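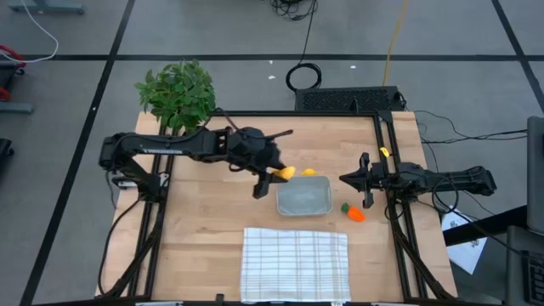 Plateau en bois clair, petit objet jaune, bac gris.

Sacoche de guidon Dokside — pour vélotafeurs et autres optimistes

Vous traversez la ville à vélo matin et soir, et la ville vous le rend mal. La Dokside se fixe au guidon par 2 sangles et avale un antivol, un pull, un déjeuner et le courrier que vous deviez poster en décembre. Contenance : 9 litres. Au-delà, prenez le bus.

Le rabat s'ouvre d'une main, à l'arrêt, au feu rouge. Nos testeurs ont aussi essayé au feu vert et ne le recommandent pas, les taxis non plus.
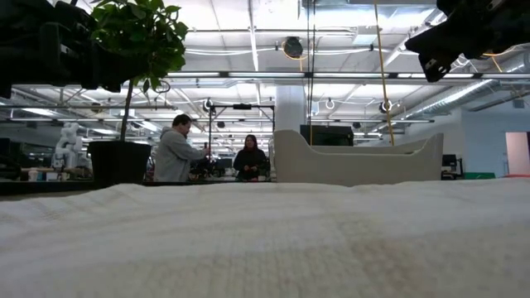

La toile supporte l'averse ordinaire. Pour le déluge, la housse Bikilthorpe est vendue séparément — oui, nous aussi, ça nous agace. Lavage à la main, à l'eau froide, sans assouplissant.

Coloris : noir, ardoise, moutarde.
Fixation incompatible avec les guidons Breathnach.
Retours acceptés sous 16 jours, miettes retirées.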